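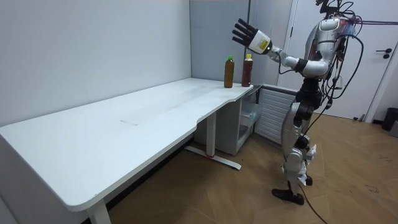

Do the buttons go in before or after the lid, one Komel owner asked us, and the answer is after the base is level!

4. Setting up your Komel relic case

1. Stand the base on a firm surface and turn the 3 feet until it sits level.

2. Lay the felt in, soft side up.

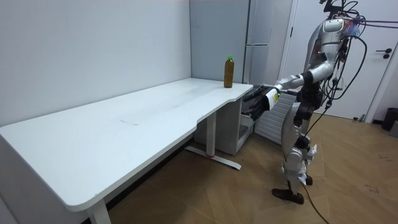 Fig. 4a. Humanoid robot at the white desk.

3. Arrange your buttons, buckles and belt plates - take your time, it's the best bit! The felt holds 90 standard tunic buttons.

Note: Lead bullets need the Druvance tray. Keep them off bare oak.
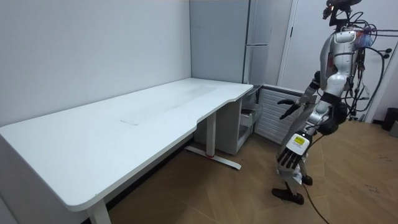 Fig. 4b. Both arms extended towards the desk.

4. Slip in one sachet of drying beads and close the lid. Wait 20 minutes, then read the dial.

Caution: Inert relics only. Never put a fuse or shell in the case unless it has been certified as empty.

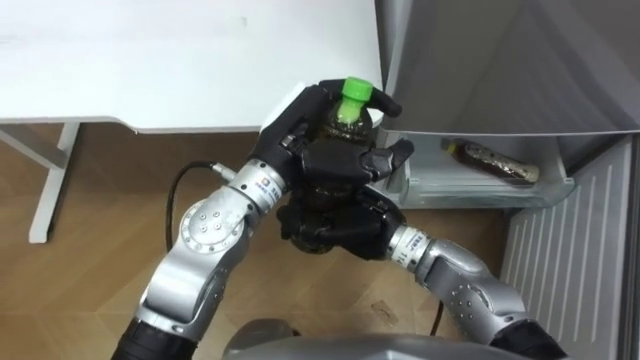

A reader in Patthorpe writes that old brass looks far better left unpolished, and we agree - a soft dry brush brings out plenty of lovely detail.

5. Change the beads every March.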